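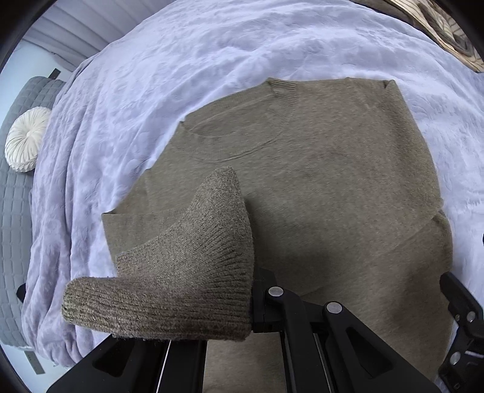

July, 7:40 a.m., garment folding, second batch. I'm still not sold on the hand-held grippers as a way to teach folding, and I want my reasons written down before the training run comes back and everyone gets excited or gloomy about a number. The claim in the Nandmont plan is that a person with a gripper in each hand shows the arms everything they need. Maybe for towels. With the taupe knit sweater on the lavender blanket, I have one gripper pinching up a bunch of fabric, ribbed band and all, and the other one sitting over the border between sweater and blanket. Ask me which layer I meant to grab and I could tell you. Ask the recording and I don't think it can. The jaws close on a wad of knit, and how many layers are in the wad is something I know from my own plan and the model has to guess.

Batch count: 216 demos recorded, 67 thrown out on review. Elibariki Minja reviewed them and I spot checked 16 of his rejects. I agree with 13. The other three looked fine to me, and when we sat down over them we couldn't settle it. His rule is that any re-grab makes it a reject. Mine is that a re-grab is the most useful thing in the whole set, provided it ends in a decent fold. We have never written the rule down. That should have happened before the first demo and it's partly my fault.

Things that bother me, in no order:

Blanket. Plush pile has a nap, and the knit drags on it. Every demo so far has been on something soft. The Khaemba cell has a hard table. I was told the variety will come later. It was going to come later for the towels too.

Operator habits. Elibariki folds left side first every time. I go whichever way the neckline is pointing. So what we have is two people's habits mixed together and labeled as one task. If the policy freezes in the middle of the garment I know where I'm looking first.

Speed. The grippers are slower than bare hands and you get cautious with them. By the end of an hour I was holding still before each pinch, a pause with no purpose except that my wrist was tired. The model will learn the pause. On the towel set we trimmed pauses by script, and the script also trimmed a few places where the operator was waiting for cloth to settle, so I don't trust it on knits.

Force. We record jaw opening and that's it. Thick rib and a doubled thin panel can give the same opening. Pilter say their pads will fix this. Pilter have been saying so since the spring, and I would like to hold one.

In fairness to the method, I did a short session by remote control on the Mokar arms yesterday for comparison, same fold. It was worse. The delay is small but you can't feel anything, and I pushed the fingertips into the table twice before I had a sleeve. I got four usable folds in the time it takes to get a good stack by hand. So the hand grippers win on volume. My complaint is that volume is the only thing we have compared. Four remote demos are at least four things the arms can certainly do, since the arms did them. Some of my wrist angles with the hand tool I doubt the arms can reach at all. Nobody has run the reach check on this batch. I asked, and was told it's in the pipeline. I looked through the pipeline and couldn't find it.

Next:
– Write the reject rule. One page, both of us agree to it, then go back over the 67.
– Reach check on everything kept, before training and not after.
– Same sweater on the bare table, both operators, same starting pose.
– Say the layer out loud when grabbing (one or two) and keep the audio. Elibariki thinks this is silly. It may be, but it costs us nothing.
– Hold back a set with the garment rotated. If the policy only folds sweaters that start out square I want to find out here and not at Nandmont.

11:15. Elibariki read the above and says I'm being hard on the blanket, because his towel policy went from bed to table without trouble. I asked for the trial log. He has the totals but not the videos. Leaving that open until I've watched it happen.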